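Mardi, 6 h 40

Levé avant le réveil. Café, deux tartines, et la liste de ce qui reste à faire sur la chambre de Foltard. 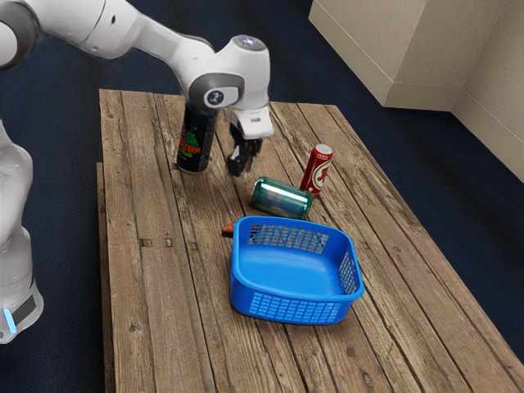
## Le matin

J'ai repris la boîte en contreplaqué là où je l'avais laissée dimanche. Le format est fixé maintenant : 4x5 pouces, négatif papier, focale courte. J'avais d'abord voulu un 13x18, mais le châssis que Kirsty Fairweather m'a cédé est un 4x5 et je n'ai pas envie de racheter un châssis entier pour un appareil qui servira peut-être trois fois dans l'année.

Le collage des angles a tenu. J'ai poncé l'intérieur, dépoussiéré au pinceau, puis passé la première couche de noir mat. C'est le pot de Susley, celui que je gardais pour l'agrandisseur. Il couvre bien mais il brille un peu tant qu'on le regarde en biais, et je ne sais pas encore si c'est la peinture ou l'éclairage de l'établi. J'attends la deuxième couche pour me prononcer. S'il le faut, je collerai de la feutrine sur les deux grandes faces, comme sur la boîte précédente.

Pendant le séchage, j'ai percé le sténopé. Chute de laiton très fin, aiguille à coudre numéro 10, un bout de carton dessous. On appuie en tournant jusqu'à sentir la pointe de l'autre côté, on retourne, on ponce la bosse au papier 600, on remet un tour d'aiguille. J'en ai raté deux. Le premier était ovale, le second avait une bavure que je n'ai pas réussi à enlever sans agrandir le trou. Le troisième est propre. Je l'ai passé au scanner à côté d'une règle pour le mesurer à l'écran : il est un peu plus grand que ce que donne le calcul, mais rond. Je le garde. Un trou rond un peu trop large me convient mieux qu'un trou juste avec des bords déchirés.

Je l'ai noirci au feutre des deux côtés et scotché derrière la platine avec de l'adhésif d'aluminium. Il faudra que je refasse ça plus proprement quand j'aurai décidé de l'obturateur. Pour l'instant c'est un volet de carton noir qui coulisse dans deux glissières. Il ferme bien, sauf en haut à gauche où il bâille un peu. J'ai mis un bout de feutrine.

## Midi

Passé chez Grokero pour du papier baryté et du révélateur. Plus de papier avant la semaine prochaine. J'ai pris une pochette de papier RC grade 2, qui fera l'affaire pour des négatifs, et même mieux puisque le contraste monte vite avec le ciel. Le vendeur m'a montré un posemètre d'occasion à la vitrine. Trop cher, et la cellule semblait paresseuse. Je l'ai reposé.

Appel de Bronwyn Stubbs au retour, dans la voiture, garé devant la boulangerie. Elle veut savoir si la chambre sera prête pour la sortie au canal. J'ai dit oui sans trop réfléchir. Elle apporte son trépied lourd, le mien tremble dès qu'il y a du vent et avec des poses de plusieurs minutes il n'y a aucune chance. Elle m'a aussi demandé de ramener le livre de Duggan sur les procédés papier, que j'ai depuis le printemps. Je l'ai posé près de la porte en rentrant pour ne pas l'oublier encore une fois.

Mangé debout, un reste de riz et une pomme.

## L'après-midi

Deuxième couche à 14 h. Le noir est nettement plus mat, donc c'était bien l'épaisseur. Pas de feutrine.

J'ai fait le test d'étanchéité à la lumière dans la salle de bains : une feuille de papier dans le châssis, châssis en place, volet fermé, la boîte une demi-heure sur le rebord de la fenêtre en plein soleil, retournée à mi-temps. Développée ensuite. Il y a un voile gris sur le petit côté, en bande étroite, exactement à l'endroit où le châssis vient buter. Le joint ne porte pas sur toute la longueur. J'ai démonté, ajouté une épaisseur de mousse noire autocollante, recommencé. La deuxième feuille est sortie blanche. C'est du papier gâché, mais je préfère le gâcher à la maison.

Première vraie image vers 16 h, depuis le fond du jardin, vers l'abri et le poirier. Soleil voilé. J'ai compté le papier à 6 ISO, comme d'habitude, et posé quatre minutes. Négatif trop dense dans le ciel, correct dans l'abri. Deuxième essai à deux minutes et demie : meilleur. On distingue les planches de l'abri et le tuyau d'arrosage, les branches hautes du poirier sont floues parce que le vent s'était levé. Les coins tombent beaucoup, plus que je ne le pensais. C'est normal avec cette focale. Je verrai au tirage si cela me gêne. Sur le canal, avec les berges qui partent des deux côtés, cela peut même aider.

J'ai noté dans le carnet :

- papier RC grade 2, compté à 6 ISO
- soleil voilé : 2 min 30, à confirmer
- révélateur plus dilué que pour un tirage, sinon le ciel bouche
- tourner le volet doucement, la boîte est légère et elle bouge
- prévoir un lest -- un sac de riz, ou une pierre plate sur le dessus

Pour le lest, j'ai pensé à visser un crochet sous la platine du trépied et à y pendre le sac photo. Je demanderai à Bronwyn si sa colonne centrale en a déjà un.

Il reste la question du viseur. J'ai tracé au crayon deux lignes sur le dessus de la boîte, du sténopé vers les bords du papier. En regardant le long des lignes on a une idée du cadre en largeur. Pour la hauteur j'ai fait la même chose sur le côté. C'est rudimentaire et cela suffit. Sur la chambre précédente j'avais fabriqué un cadre en fil de fer, il s'est tordu à la première sortie.

## Le soir

Kirsty est passée reprendre sa cuvette et regarder l'engin. Elle trouve la boîte trop haute et pense que j'aurais pu gagner de la place derrière le châssis. Elle a raison, mais je ne vais pas recouper maintenant. Elle m'a proposé son ancien déclencheur souple si je veux monter un vrai obturateur plus tard. À voir. Nous avons regardé les deux négatifs à la lampe et elle préfère le premier, le plus dense, à cause de l'abri. Je ne suis pas d'accord. Je tirerai les deux par contact demain.

Elle m'a raconté aussi que le club a reçu un devis pour refaire la ventilation du labo : 1 850 euros. C'est presque ce que nous avons en caisse. On en parlera à la prochaine réunion, et en attendant on développe la porte entrouverte, avec le rideau, comme l'hiver dernier.

Rincé les cuvettes, remis le révélateur en bouteille en chassant l'air. Il a déjà pris une teinte thé léger, il tiendra bien jusqu'au week-end. Les feuilles sèchent sur le fil au-dessus de la baignoire. La boîte est sur l'armoire, volet fermé, avec un élastique autour pour que la mousse prenne sa forme pendant la nuit.

À faire demain :

- contacts des deux négatifs
- poncer l'arête du volet, elle accroche
- écrou de trépied : vérifier le filetage, celui que j'ai est en 3/8 et la platine est en 1/4
- couper six feuilles d'avance et les ranger dans la pochette noire
- rappeler Grokero pour le baryté

Couché à 23 h. Mal au pouce à cause de l'aiguille.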